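Small Table Bins Come to Wulham Study Rooms

The public study rooms in Wulham will get small waste bins on the tables, starting this Monday.

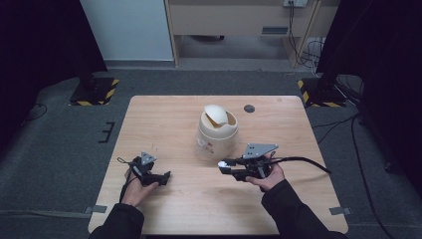
Until now, visitors had to walk to the big bins in the corridor when they wanted to throw away a tissue or a candy wrapper. Many people did not want to leave their seat and their bag for this, so the small trash stayed on the tables or was pushed down into the cable holes. The cleaning company Citel reported in December that its staff spent almost 30 minutes every evening only on picking paper out of these holes.

The new bins are of the small plastic type with a swing lid. They are meant for dry and light waste: tissues, pencil shavings, wrappers, receipts. Cups, bottles and food boxes must still go to the corridor, where the bins for recycling also stand. Batteries are not accepted in any bin of the building and can be handed in at the front desk.

In total 27 tables will have their own bin. The purchase cost 460 dollars, with the liners included, and was paid from the normal budget for supplies. The supplier is Vadimus, a household goods shop in the town, which also delivers the soap and the paper towels for the building.

The idea was first tried in the Ó Néill Room on the upper floor. Visitors there could leave a note with their opinion, and 368 notes were collected. Most of them were positive. Some people complained that the lid makes a noise when it swings back, and some asked for a bin that can stand on the floor -- the tables are not very wide, and a person with a laptop and two books does not have much space left. The rooms will keep the bins on the tables for now, but visitors are allowed to put them down beside the chair if they put them back before leaving.

Citel will empty the bins every evening after closing time and wash the lids once a week. A bin which is already full during the day can be changed for an empty one at the front desk. The opening hours of the study rooms stay the same.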